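Le club de robotique de Vincombe se réunissait au fond de l'ancien réfectoire, dans une pièce qui sentait encore un peu la soupe en janvier, quand on poussait le chauffage. Phyllis Haslam y enseignait depuis si longtemps que les élèves avaient fini par croire qu'elle était livrée avec les murs. Elle arrivait avec son thermos, son châle et une boîte à biscuits pleine de vis, et elle disait bonjour au robot avant de dire bonjour aux enfants, ce que Tamsin Whitfield trouvait tout à fait normal.

Le robot s'appelait Brindex. Barrett avait proposé ce nom le premier soir, Dwayne avait ri si fort que plus personne n'avait osé en chercher un autre, et voilà comment se décident les choses importantes à quatorze ans. Il avait une tête carrée, un bras un peu lent et une manière de s'arrêter net devant les objets, comme un monsieur qui a oublié ce qu'il venait chercher à la cuisine.

Il leur restait quatre soirées avant la coupe Arkus, et l'épreuve tenait en une phrase que Mme Haslam avait recopiée au tableau de sa belle écriture penchée : « Ranger les courses de quelqu'un qui ne peut pas se lever. » Le règlement, lui, prenait beaucoup plus de place. Trevor Girard l'avait lu en entier, même les annexes, et il en citait des morceaux pendant le goûter, la bouche pleine.

Tamsin s'occupait des yeux. C'était elle qui passait les images une par une sur le vieil ordinateur, le soir, quand les autres se disputaient le fer à souder, et qui écrivait sous chacune le nom des choses. Elle en avait étiqueté 1033 depuis la rentrée (elle les avait presque toutes aimées, sauf celles de l'escalier). Elle s'était mise à voir le monde ainsi, par petits noms posés sur les choses : bol, torchon, grand-mère, pluie.

Or Brindex, ce soir-là, se trompait. Il prenait le fruit jaune pour une ampoule, puis pour un savon, puis il ne disait plus rien du tout, et le curseur clignotait.

« Il est vexé, dit Dwayne.

– Il est fatigué, dit Barrett, qui l'était aussi.

– Il n'a pas assez regardé », dit Mme Haslam, et elle versa du thé dans le bouchon du thermos.

Alors Tamsin avait tiré un tabouret tout près de l'étagère blanche et s'était assise le menton dans les mains, à la hauteur du robot. Trevor voulait tout recommencer depuis le début, Barrett voulait rentrer manger. Elle leur fit signe de se taire et afficha à l'écran ce que Brindex avait sous les yeux.

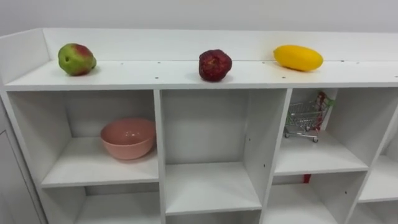 Elle pensa à la cuisine de son grand-père, où chaque chose avait sa place et où il fallait quand même tout lui redire depuis qu'il y voyait mal. Elle lui disait : la poire est à gauche, papi, avec son côté rouge. Le bol rose est dessous. Il tendait la main, il touchait, il hochait la tête, et la fois d'après il se trompait un peu moins. Ça n'avait jamais énervé personne, à la maison, de lui dire les choses deux fois.

« On va lui redire, décida-t-elle. Tout. Doucement.

– Tout ? gémit Dwayne. Même le petit caddie ?

– Surtout le petit caddie, il l'adore. »

Mme Haslam regarda la pendule, puis la fenêtre, où la nuit était tombée depuis longtemps, et elle rouvrit la boîte à biscuits. Sous les vis, enveloppés dans une serviette, il y avait de vrais biscuits, qu'elle gardait pour les soirs comme celui-là. Trevor en prit deux. Tamsin rapprocha le clavier et écrivit : poire.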